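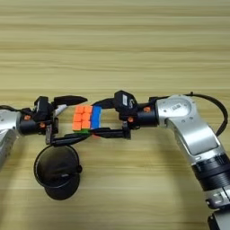

*Figure 1. Both grippers on the cube during the handover task.*

## 3. Collecting the demonstrations

The plan in November was for Getar, our two-armed setup, to learn the handover from 310 demonstrations. One of us would steer the arms, the other would press record and offer advice, most of it unwelcome.

An episode ran from first touch to release, and we kept it only if the cube stayed off the table throughout. Of the first 50 we kept 10. The model would have learnt a great deal about dropping things.

Two changes helped:

- We slowed the left arm near the meeting point, so the right one had time to close.
- We agreed which way up the cube should start. Before that we had each been certain our own way was the obvious one.

The Wulus software labels each episode automatically, but it counts any closed gripper as a success, including one closed on air. We relabelled everything by hand, which took 2 afternoons and most of our goodwill.

We did not attempt to solve the cube. Everyone who came into the Vedesow lab asked about this. It is listed under further work, in section 6, mainly so that we can point to it.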